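Bililard drill episodes, known problems README

Read this before you train on any of it. Notes are rough, will clean up when the rerun is done.

What's in here: two-arm runs in simulation, one room, stone-look table, drill in the left hand. 185 episodes in this drop. Each one has wrist views plus a head view, joint states, commanded and measured gripper width, and a contact log. Same room the Jerley set used, new table.

What went wrong: the wrist streams and the joint log drift apart. Starts small, gets worse over the episode. Worst ones are off by 51 steps at the end. You see the arm stop in the log and the wrist view still moving. Playback looks fine if you only watch video so we missed it in June and shipped it anyway.
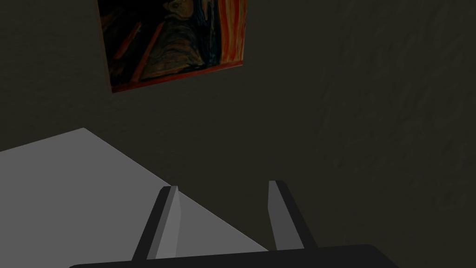
Cause, as far as we know: the renderer drops wrist frames when physics gets heavy, and the writer packs what is left with no gap. So frame index is not step index. Do not join on index. Join on sim_time, which is written by the physics side and is good.

Second fault, separate from the first. The open/closed flag on the right gripper gets stuck. Flag says closed, width says open. Use width. The flag comes from a Bisgaard config that expected a differnt gripper, and the threshold was never changed.

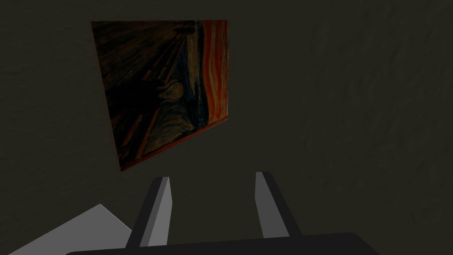

Lorkico sim data team
Maintainer, Bililard logs and replay tools

Third one is the bad one. The drill can fire its trigger event with no command sent. Found it in 2 episodes so far. The stop signal was logged but the left arm kept going until the 4,000 step limit ended the run. Only sim, so no harm done, but the same stop code is in the hardware branch. DO NOT run that branch with a real drill until the stop fix is merged.

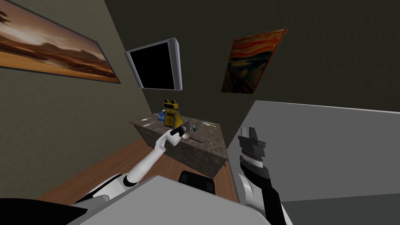

To find bad episodes, look for trigger_event = 1 where trigger_cmd = 0 in the step before. Then check stop_ack. If stop_ack is empty, throw out the whole episode, not just the tail. Joint targets before the event look ok but we don't trust them.

Contacts between the drill and small things on the table are also noisy. Thin items are the worst, they jitter. Filter short contacts or ignore that column.

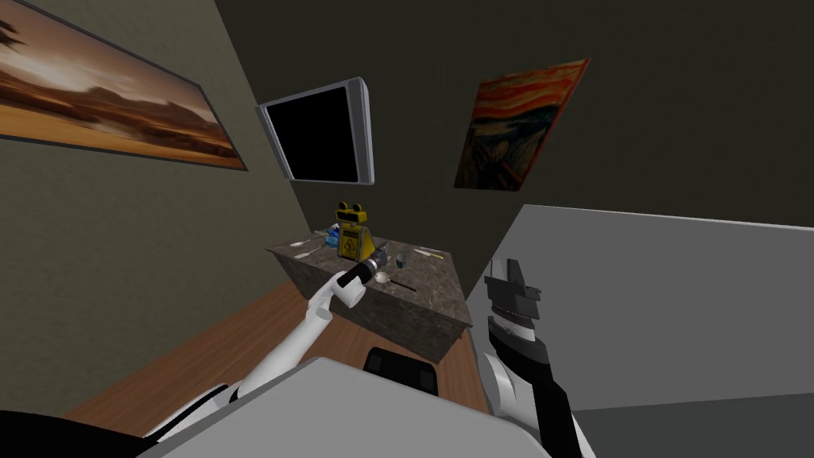
Fixed: sim_time now in every stream. Gripper threshold.

Not fixed: dropped wrist frames, stop handling, contact noise. Old episodes will not be repaired, they get rerendered from the saved states, exept the ones with no stop_ack.

If you already trained on this drop, check your loader first. Anything that joins on index is wrong. Jerley is not affected, it used the old writer.

Open question: does the stop bug need both arms active? Have not tried left only.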